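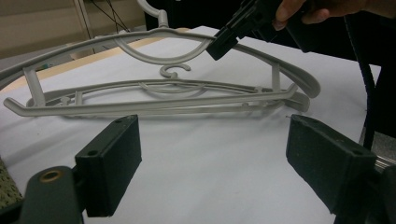
Tidying up the files on the home computer

I put this off for years. Our old desktop had 800 photos sitting loose in one folder, plus scans, school letters and a pile of PDFs all called "document". Every March I'd swear to sort it out, and every March I'd close the lid on it again. This year I finally did it, in the evenings with a pot of tea, and it wasn't half as bad as I'd feared!

Start with the downloads folder

Sort it by size, biggest first. Mine had the same installer in there 4 times over (a printer program, for a printer we gave away) and a film of my nephew's school play that I'd already saved somewhere else. Delete what you know you don't want and leave anything you're unsure of. You can come back to it.

Don't empty the recycle bin straight away, though. I give it a week. I once binned the guarantee for the boiler and only noticed a couple of days later.
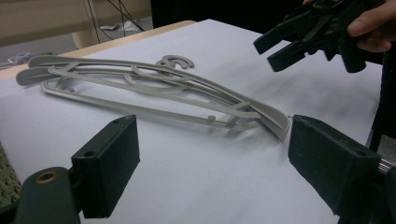 Once the big stuff has gone, sort by name and the duplicates will mostly line up next to each other, with a little (1) or (2) on the end. Open both before you get rid of one. I had two copies of our home insurance letter that looked the same and were from different years.

Name things so you can find them

I put the year first, then the month as a number, then a couple of plain words. So a gas bill becomes 2019-06 gas bill, and everything falls into date order by itself. My friend Ntombi Ngcobo puts the firm's name first and she finds her things quicker than I do, so please yourself, but pick one way and stick to it.

As for folders, I've got 6 at the top level: House, Money, Health, School, Photos and Odds. Odds is allowed to be a mess. I tried having one for every little thing and ended up with 296 of them, most with a single file inside.

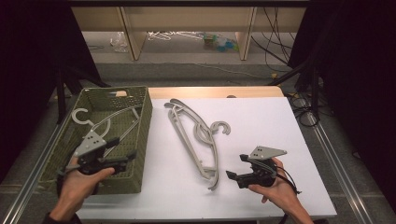 Keep a second copy

I have an external drive that lives in the sideboard and gets plugged in on the first of the month, and I unplug it again when it's finished copying. Anything I'd cry over goes on a memory stick at my sister's as well. Put a password on the stick if it's got bank letters on it.

Try opening a few files from the copy now and then, too. Pick an old photo, a recent letter and something you scanned, and check they really do open.

Photos last

Do these when you've got time, as you will stop and look at all of them. I go a year at a time and get rid of the blurry ones first, then the six nearly identical shots of the same birthday cake. I'm up to 2014.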